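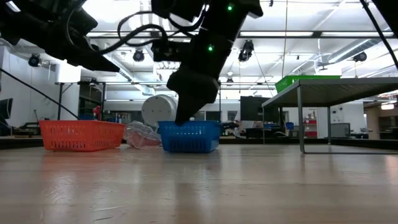
Cell 4, gripper down in the blue basket

sollemar84: Cables loop over the upper arm. I'd re-tie them before September. Ours wore through at a joint.

likier_tech: Disagree. Tie them tight and the wrist pulls on the connector. Leave the slack, check it every 240 hours.

sollemar84: Slack is fine — loops that big snag.

S. Abeysekara: Mine, and I'm with likier on slack. I'll add one clip above the wrist and recheck at 240.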